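Chapter 4
Dry Heat: Roasting, Broiling and Grilling

Oduor Temba opened his lunch counter in Hernasbridge in September with one charcoal grill and a menu of four items. Within a month he had taken the chicken thighs off and put them back on twice. The first batches were black outside and raw at the bone. The recipe was the same one he had used at home for years. The grill was larger, the coals were deeper, and the food sat closer to them.

His problem is the subject of this chapter. Dry heat cooking uses hot air, hot metal or direct radiant heat, with no added water. The surface of the food loses moisture and browns. The inside cooks more slowly as heat moves in from the surface. A cook using dry heat has to manage both rates at once.

Chapter 3 dealt with simmering and steaming. Water at sea level boils at 212°F, so the outside of a simmered food never gets hotter than that. A charcoal grill can pass 800°F at the coals. Small changes in distance, thickness and time matter much more, and a delay of 45 seconds can ruin a thin piece of fish.

What you will study

Section 4.1 covers the three ways heat reaches food: conduction, convection and radiation. Section 4.2 explains browning and why a wet surface browns poorly. Section 4.3 is about setting up a grill with a hot side and a cooler side. Section 4.4 covers resting and carryover cooking.

Before you begin

Review the table of safe internal temperatures in Chapter 2. You will also need an instant-read thermometer for the kitchen exercises. Check it in ice water first. It should read 32°F.

Words to know

carryover cooking
conduction
convection
direct heat
indirect heat
radiant heat
searing

Warm-up activity

Cut one large onion into two thick slices and two thin ones. Oil them lightly and place all four under a preheated broiler. Take them out after five minutes. Write down the color of each slice at the edge and at the center, then taste them. Keep your notes, as you will use them again in Section 4.2.
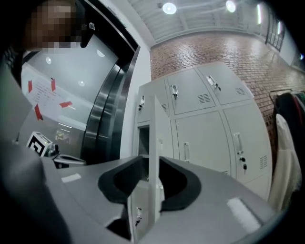
4.1 How Heat Reaches Food

Conduction is the movement of heat by direct contact. When a steak touches a hot grate, heat passes from the metal into the meat. The dark lines left on the steak show where contact was made.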